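Tray

A tray is a shallow, flat-bottomed container with raised edges, used for carrying, holding, sorting or displaying things. Trays are made in a wide range of sizes and materials, including wood, metal, glass, paper pulp, bamboo and plastic. They differ from plates in being meant mainly for transport or storage, and from boxes in having low sides and usually no lid.

Terminology

The word comes from Old English and is related to the word "tree," reflecting the wooden boards from which early trays were made. In everyday American use, "tray" covers both serving pieces and storage pieces. A small tray without handles, once used for letters or calling cards, is called a salver. Trays that divide a drawer into sections are often sold as drawer organizers or inserts.

Construction

Most trays have three parts: the base, the wall and the rim. The base carries the load and may be flat, ribbed or slightly domed. Ribs and rings pressed or molded into a base make it stiffer without much extra weight. A molded ring can also serve as a seat for a cup or as a guide for stacking.

The wall keeps items from sliding off. Serving trays usually have low walls so that dishes can be lifted away easily, while storage trays have higher ones. Walls that slope outward let empty trays nest inside one another, which saves space in shipping.

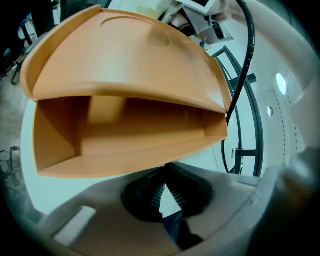
The rim strengthens the top edge of the wall and gives the hand something to hold. On metal trays it is often rolled over to cover the sharp edge of the sheet. On plastic trays it is thickened or turned outward, and on wooden trays it is usually rounded by sanding.

Materials

Wood was the most common material for household trays until sheet metal became cheap. It is light and quiet but stains easily and can warp if left in water. Tinplate trays, painted and varnished, were made in large numbers from the 1700s onward. Enameled steel resists stains but chips when dropped. Stainless steel is common in hospitals and commercial kitchens, where trays must stand up to repeated high-temperature cleaning.

Plastic trays are made by two main methods. In injection molding, melted plastic is forced into a closed mold, giving a part with fine detail and walls of even thickness. In thermoforming, a heated sheet is drawn over or into a mold. Thermoformed trays are thinner and cheaper, and are widely used for packaging. Color is normally mixed into the plastic, so scratches show less than they would on a painted surface.

Uses

Food service is the best-known use. Cafeteria trays carry a full meal and may be divided into compartments. Baking trays, called sheet pans in the United States, are a separate group made to withstand oven heat.

In offices and workshops, trays hold paper, small parts and hand tools. Solid colors are often used to mark what a tray is for, such as incoming and outgoing mail or finished and unfinished work. 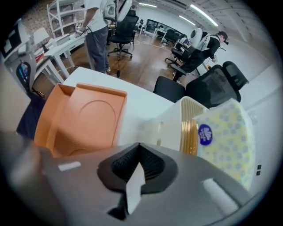
An orange tray with raised walls and a ring molded into its base.

Gardeners use trays for starting seeds. A common type has 200 cells, each holding one small plant, and larger seeds are sown in trays with fewer cells. Drip trays are placed under pots to catch extra water.

Stacking and storage

Trays that stack rest on the rim or on small lugs, leaving a gap between one base and the next. Trays that nest fit inside each other when empty. Some designs do both, depending on which way each tray is turned. Nesting trays can stick together when the walls are nearly upright, and makers often add small stops near the corners to prevent this.

Care

Wooden trays should be wiped clean and dried by hand. Most plastic trays can be washed in warm water with mild soap, but thin ones may lose their shape in a dishwasher. Abrasive pads dull glossy finishes on both plastic and painted metal.

See also

Drawer
Salver
Sheet pan
Tea set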